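Unit 4 handout: Sorting small parts at the bench
Notes to go with the April session. Read before you come to the workshop.

Sorting is supposed to save time. I'm not convinced it always does, and the usual advice deserves a harder look than it gets. The Camness handout many of you used last year claims that "a sorted bench is a fast bench." It gives no timings. Živko Tomić did time it, with his evening group at Tunidthorpe: 90 minutes of repair work, one half of the class sorting first, the other half digging in a box. The sorters finished 2 minutes ahead. Make of that what you like.

What does seem to hold up is the plain two-tray setup. Put down a mat, set one tray on each side, and give each tray a single job. Color helps, so long as everyone at the bench agrees on what the color means - and in my experience they rarely do until someone asks.
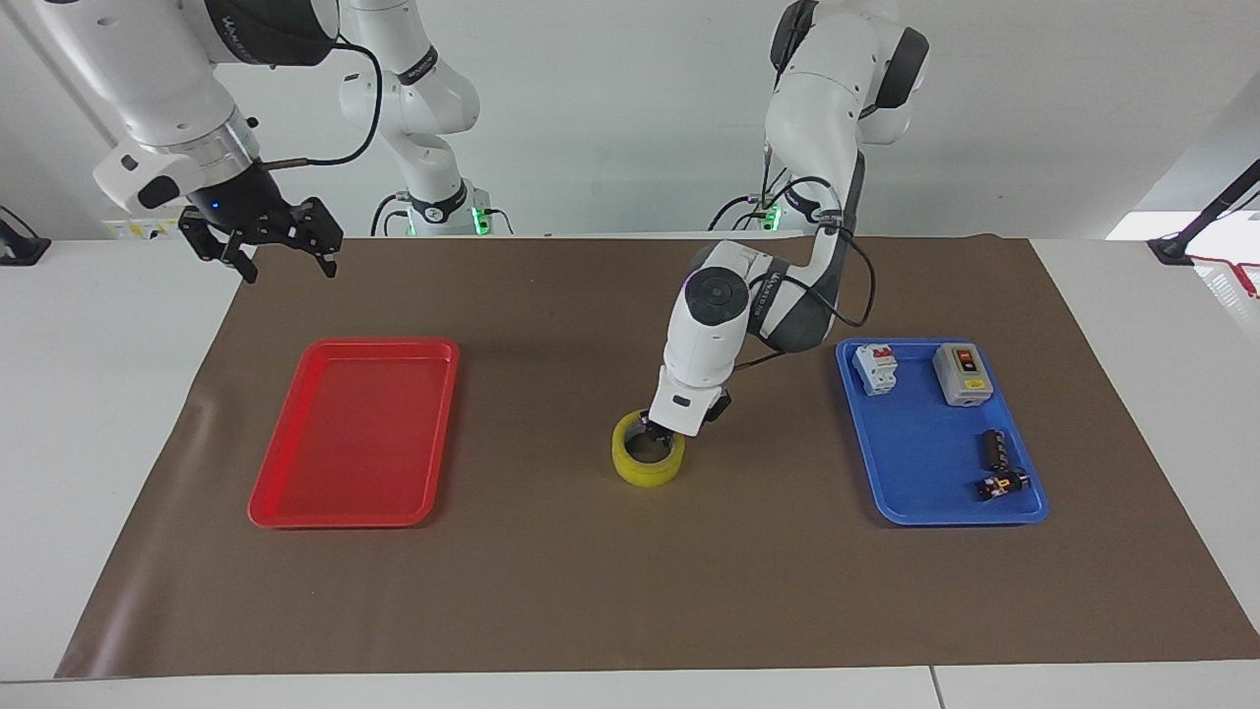 The trouble starts with things that belong in neither tray. Tape is the usual one. It isn't a component, it isn't scrap, and it gets used every few minutes. Vestergaard says it should have a third tray. I think that's a tray too many on a small bench, and you end up sorting trays.

Before the session, write short answers to these:

Which items on your own bench have no fixed place?
How often did you reach for each one in a 45-minute stretch?
Would a label have changed anything?

Bring your tally sheet. Guesses don't count as data, including mine.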